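The Harms Job

The board came first, and the rest of the trouble came after it.

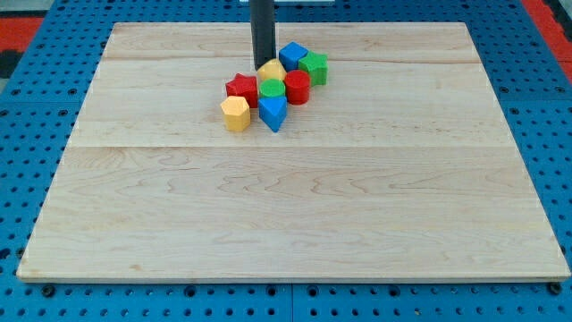
Pale maple, with the two seams showing.

I should say up front that I never wanted the ferry kitchen. I wanted the little bakery in Divent, the one with the green door, and I had 2,000 saved up and a handshake on it. Then my aunt called from Havavholm and said the Harms was losing its cook in November and would I please, please come and look at the galley before I did anything silly.

So I went and looked! Who says no to an aunt?

The galley was smaller than my bathroom. The stove leaned. The old cook had left me one drawer of spoons, a jar of something gray, and a note taped inside the cupboard that said "do not trust the Hidov crossing." I laughed at that (I laugh when I'm nervous, always have) and asked the captain what was wrong with it.

"Nothing's wrong with it," she said. "How's your soup?"

My soup is good. I made it that first morning for 50 passengers, leek and potato, and I cut everything up on maple because my grandmother did and I'm not about to start arguing with her now. We left the harbor under a flat white sky, everybody warm and chewing, and I thought, well, this is easy.

Four miles out the engine stopped. No bang, no smoke – it just quit, like someone in the middle of a story who's forgotten the end. And every passenger on that boat put down their spoon and looked at the kitchen door. At me!

"They want seconds," the captain said in my ear. "It won't start again until they've had them."

I started to ask what on earth she meant, but she was already tying on an apron. We chopped leeks until my eyes streamed. I ladled, she carried, and when the last bowl went out I felt the floor begin to hum under my shoes.

I called the man in Divent that night and told him to keep his green door. Then I wrote down how many leeks to order for the next crossing.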